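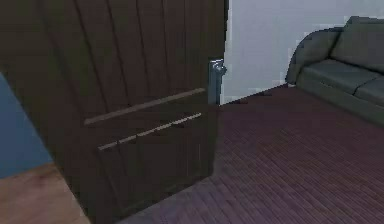
Türen sind in unserer Sammlung jetzt der größte Posten, und ich freue mich richtig darüber! Vor ein paar Wochen hatten wir in Biltik fast nur Greifaufgaben auf Tischhöhe, inzwischen läuft der simulierte Roboter durch ganze Wohnungen und muss von einem Zimmer ins nächste. Dass wir für Wohnungen mit verschiedenen Böden pro Zimmer so viel Zeit in die Materialien gesteckt haben, zahlt sich aus: Neben dem dunkelbraunen Türblatt sieht man links unten einen Keil vom hellen, honigfarbenen Holzboden und rechts die dunklen, rötlichen Dielen vor dem grauen Sofa, und genau solche Übergänge braucht das Modell, wenn es lernen soll, dass hinter einer Tür ein anderer Raum anfängt.

Juli, 21:40 Uhr
Von Remo Pellegrini
An die Liste Biltik-Daten
Betreff: Re: Türen, Klinken und wie viele Durchgänge wir noch brauchen

Hallo zusammen, hallo Lucero,

danke für die Fragen, ich zitiere mal den ganzen Block, damit alle mitlesen können:

> Lucero Villca schrieb:
> Ich habe gestern Abend die ersten Türepisoden aus Imness durchgesehen
> und bin an drei Stellen hängen geblieben.
>
> Erstens: Sollen wir Episoden behalten, in denen die Tür schon beim
> Start offen steht? In der Anleitung steht nur "Tür öffnen und
> durchgehen", bei mir stand sie aber in etlichen Fällen offen.
>
> Zweitens: Wie beschreiben wir das Ziel? Ich habe "geh zum Sofa"
> geschrieben, Menon hat mir das als zu kurz angestrichen.
>
> Drittens: Was machen wir mit abgebrochenen Versuchen? Ich habe neun
> davon und würde sie ungern wegwerfen, in einigen steckt eine schöne
> Korrektur drin.
>
> Gruß
> Lucero

Zu den offenen Türen: unbedingt behalten! Beim Start zieht Imness den Türwinkel zufällig, das ist so gewollt. Ein Modell, das nur geschlossene Türen kennt, greift irgendwann auch bei einer offenen nach der Klinke (hatten wir im ersten Trainingslauf, sah ziemlich komisch aus). Tragt im Feld "Anfangszustand" bitte "offen", "angelehnt" oder "zu" ein und ändert den Aufgabentext auf "durch die Tür gehen". Wenn das Türblatt so dicht vor der Kamera steht, dass es fast alles verdeckt, ist das auch kein Ausschlussgrund. Gerade an solchen Stellen muss der Roboter ja entscheiden, ob er zurücksetzt oder seitlich vorbeikommt. Zieht die Kamera nicht von Hand weg, sondern fahrt einfach so, wie ihr es mit der eingeschränkten Sicht tun würdet.

Zur Zielbeschreibung: Menon prüft nur die Wortzahl, über Sinn und Unsinn weiß das Skript nichts. "Geh zum Sofa" wäre für mich völlig in Ordnung, wenn es im Grundriss nur eines gibt. Besser finde ich trotzdem etwas wie "Geh durch die offene Tür und bleib vor dem grauen Sofa stehen". Schreibt so, wie ihr es einem Gast zurufen würdet, und lasst Koordinaten und Objektnamen aus der Szenendatei draußen. Wer Lust hat, formuliert dieselbe Aufgabe mehrmals um, davon profitieren wir enorm. Bis zu drei Varianten pro Episode nimmt das Formular an.

Zu den Abbrüchen: Lucero, bitte nichts löschen! Setzt die Markierung "abgebrochen" und schreibt einen halben Satz dazu, an welcher Stelle es gehakt hat. Episoden mit einer Korrektur (Schulter bleibt am Türrahmen hängen, kurzer Schritt zurück, neuer Anlauf) sind für uns fast die wertvollsten überhaupt. Ich habe sie beim letzten Lauf doppelt gewichtet und möchte das gern ausbauen, sobald genug davon da sind.

Jetzt noch zum Stand. Seit heute liegen 211 geprüfte Türepisoden auf dem Fudport, insgesamt peilen wir für die erste Runde etwa 3000 an. Klingt nach viel, aber mit der neuen Steuerung geht es merklich flotter, und wer einmal drin ist, will gar nicht mehr aufhören (mir ging es jedenfalls so, daher auch die Uhrzeit dieser Mail). Was uns noch fehlt:

- Türen, die vom Roboter weg aufgehen
- Rundknäufe, bisher haben wir fast ausschließlich Hebelklinken
- enge Flure, in denen man nach der Tür sofort abbiegen muss
- Durchgänge bei wenig Licht

Wer einen der Punkte übernehmen will, schreibt kurz hier auf die Liste, dann sperre ich die passenden Grundrisse für die anderen. Die Flure würde ich am liebsten selbst fahren, gebe sie aber gern ab.

Eine Bitte noch zum Hochladen: Packt die Vorschaubilder in denselben Ordner wie die Episode und benennt nichts um. Der Abgleich auf dem Fudport läuft über den Dateinamen, und ich habe letztens einen halben Nachmittag damit verbracht, umbenannte Ordner wieder zuzuordnen.

Viele Grüße und danke für die viele Arbeit, es macht gerade großen Spaß, dem Datensatz beim Wachsen zuzusehen!

Remo

Neueste Beiträge in dieser Liste
Imness: Türwinkel beim Start festlegen
Menon meldet "Beschreibung zu kurz"
Schubladen, zweite Runde: wer macht mit?
Fudport: Ordnerstruktur für neue Episoden
Zeitlimit bei langen Wegen

Zuletzt aktualisiert: Juli, 22:15 Uhr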